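Ticket: Ersatzbeläge Greiferfinger / Budget Zelle Odora
Status: wartet auf Freigabe
Angelegt von: Birger Løken
Bearbeiter: Ottar Fagerlund

Løken, Oktober 2022
Für Odora brauchen wir Ersatzbeläge, im Lager liegt kein Satz mehr. Bitte Angebot bei Zerkeck einholen, 4 Paar. Konto wie bei der letzten Bestellung.

Fagerlund
Angebot liegt vor: 90 Euro je Paar, Lieferzeit 10 Wochen. Corik liefert in 3 Wochen, hat aber nur glatte Beläge. Hassanpour hat nicht geantwortet, habe noch einmal geschrieben.

Løken
Glatt nur, wenn es die Flaschen hält. Wie ist der Stand an der Zelle? 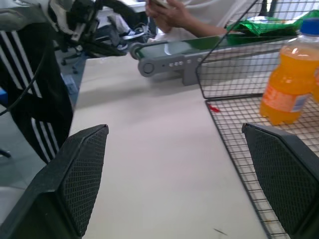 Fagerlund
Die Bestellung bei Zerkeck würde ich trotz der Lieferzeit auslösen, dann sind die Teile im Dezember da. Montiert sind weiter die Beläge mit dem feinen Noppenraster, links und rechts. Die Flaschen im Drahtkorb sind rund und aus klarem Kunststoff, dafür will ich keine glatte Fläche einplanen. Ein Testpaar von Corik können wir getrennt buchen. Freigabe bitte bis Monatsende, sonst verfällt der Angebotspreis.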